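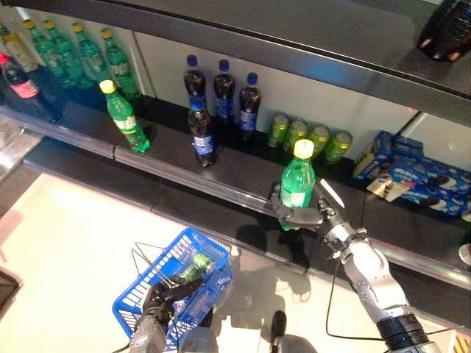 *Slide 1: Drinks shelf, front edge*

Notes for the Darnham talk, small shops session. Keep it to 20 minutes. Water on the left of the lectern.

Start with the money. A small shop loses more on short-dated stock than on theft, at least in the stores we looked at. In May the Kivholm branch wrote off 1,113 items. Most were sandwiches and dairy. Pause here and let people write the number down.

Then explain how Kivholm ordered. Santosh Kandpal did it by eye at the end of the late shift. He was good at it, but he was on vacation for part of the month and the person covering just repeated the last order. Don't make this sound like a complaint about the cover.

What we changed:

- Order cutoff moved from 9 p.m. to 2 p.m.
- Dairy delivered in two smaller drops
- Markdown stickers go on at 4 p.m., one price only

Mention that the 4 p.m. sticker was Aarti Solanki's idea. We had been marking down at closing, when the after-work customers had already gone home.

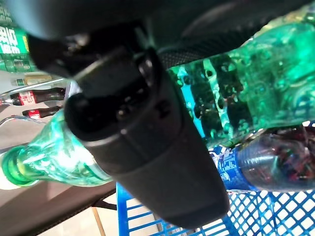

**Does marking down early hurt full-price sales?**
It did a little at first, mostly on sandwiches. Dairy sales at full price stayed where they were.

If someone asks about software, say we used a spreadsheet for the first 8 weeks and only then looked at Stastero. It costs us about 500 a month for the branch. Ankit Srivastava has the login details and can show people afterward. Don't open it live, the hall Wi-Fi is slow.

Next, the part on suppliers. The minimum order was the hard bit. Our dairy supplier wanted 300 units per drop and we needed fewer. Babita Rathore got that lowered by sharing a delivery with the shop across the road.

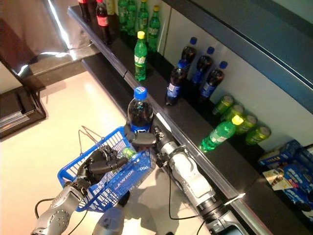
The shared delivery also meant agreeing on who checks the van in. We take mornings and they take afternoons. Each shop signs for its own crates, and shortages get reported before the driver leaves. There were two arguments over missing yogurt and both were settled by phone.

Skip the slide on bread if we're past 15 minutes.

Hand over to Silviu Chiriac for questions. He has the printed order sheets.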